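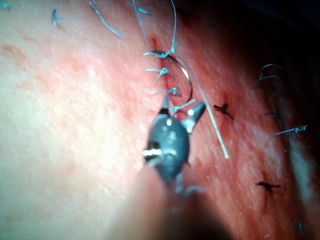 Wundix say their plain jaws will hold a curved needle all day without slipping, is that right?

needle_drift
posted in May

Been sent two driver tips to try on our two-arm setup before we order. Dirov one is serrated, Wundix one is plain. Same controller for both (Procházka, stock settings), same wrist camera. Doing interrupted stitches only, nothing fancy.

With the plain tip I get six good passes and then the needle starts rolling in the jaws on the way out. Not dropping it, just turning, so the point comes up in the wrong place. Wundix told me to up the grip force. Did that, and now I'm worried about what it does to the needle. The serrated one holds better but I've frayed the thread twice by grabbing it with the same jaws.

Also the camera. Anything close to the lens goes to mush and I lose the lower arm's shaft completley. Is that a focus thing or do I need a different mount?

Has anyone run both? Need to order by the end of the month.

3 answers

Kistulcombe bench

Ran both for most of last winter. Short version: serrated for the needle, plain for the thread, one on each arm. Stop trying to make one tip do both.

Longer version. Rolling is mostly where you grab. Too near the end of the needle and any tip will let it turn. Go further along the curve and come at it square. We did 19 passes on plain jaws like that before the first roll, and that was me being sloppy on the regrip.

Put the force back to where it was. More force marked our needles and it still rolled.

Thread - don't pull with the teeth, ever. Hand it over to the other arm and let that one do the tightening. Slower but no fraying.

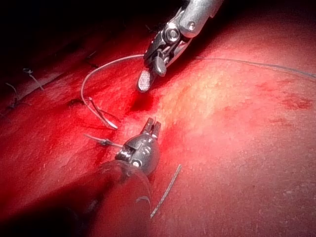
Silver driver with the crosshatched jaw open over the seam, darker arm in from bottom left.

Camera, no idea, ours blurs up close as well and we live with it.

tin_wrist

serrated. done

sixmm_of_slack

Agree with the first answer on mixing tips. On the camera: if it's fixed focus then close stuff will be soft whatever you do. Set it sharp at the tips and ignore the shaft, you don't need to see it. Moving the mount back gave us a wider sharp area but smaller needle on screen, so its a trade.

One thing to check on the Procházka. The jaw closing speed is set the same for both arms by default. Slow it down on the needle side. Ours was nudging the needle round before it even had hold of it, looked exactly like slip. Took me six evenings to spot that.

And do your test at the same needle angle each time or you can't compare the two.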